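Spice rack and counter surface notes, February. Going to put this in one thread so I stop answering it in replies.

The nook has apple wallpaper on the back and both sides. Aluminum posts in the rear corners. Pale beige surface with a marble pattern. The rack goes in the back left corner.

I keep two racks for this spot. One is orange-brown wood sides with three clear tiers (Tuvwood). The other is amber see-through acrylic with a slatted rail on the top tier (Skastach). Same job, different height between shelves.

Height between shelves is the number that matters. Measure your tallest jar with the lid on, then add 16 mm. Less than that and you have to tip the jar to get it out.

Wallpaper and surface are the same throughout. Racks in the first two, surface up close in the last.
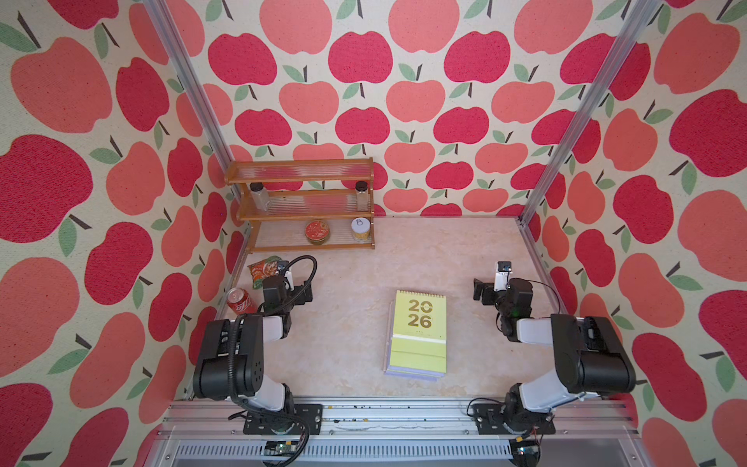
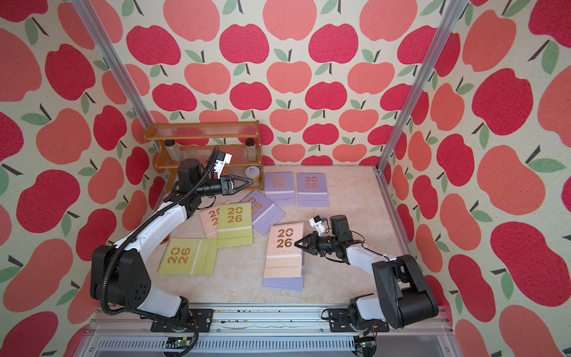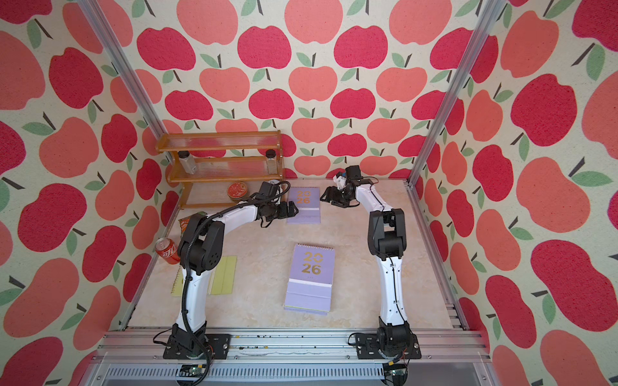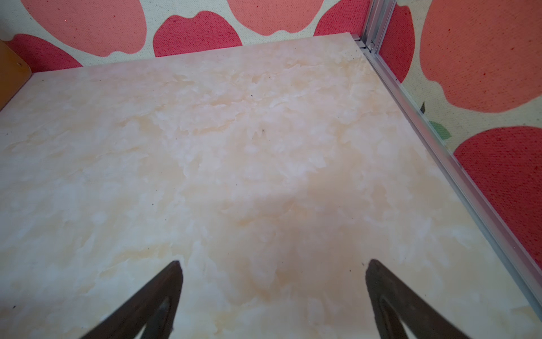 Jar position: one at each end of the shelf, middle left open. A plastic shelf sags at midspan first. I put 700 g on the center of a spare Tuvwood tier overnight and got a visible bow by morning. Same load split to the ends, no bow I could measure.

Squat containers go on the bottom tier. Anything with a pull ring goes there too, so the ring has clearance.

Desk calendars. The 2026 ones are Fleury, cover stock, gold numerals. They are getting sorted by cover color. Lavender together, yellow-green together, pink wherever it fits. Square the edges before stacking or the pile leans.

Do not store calendars upright against the wallpaper. The corners catch the paper. Flat stacks, 7 high at most.

Wallpaper: Skirari, pasted on flat panels before the panels went up. Gemma Ferraro asked about pattern matching at the corners. I matched the back wall to the left and let the right side land where it landed. The post covers most of the join.

She also asked if a busy print makes small labels harder to read. Yes, on clear shelves. A strip of plain card behind the tier fixes it. I have not done it yet.

Surface care: dry cloth first, then damp, then dry again. The pattern hides crumbs very well, so check it with a flashlight held low. Dark specks show, light ones don't.

No vinegar on mine. The maker's sheet says neutral cleaner only. I mix 7 ml of dish soap in 200 ml of water and that lasts me a couple of weeks.

Still open: lid labels or side labels. Lid labels only work on the lower tiers if you pull the jar forward. Leaning toward side labels. Will add to this thread when the label stock gets in.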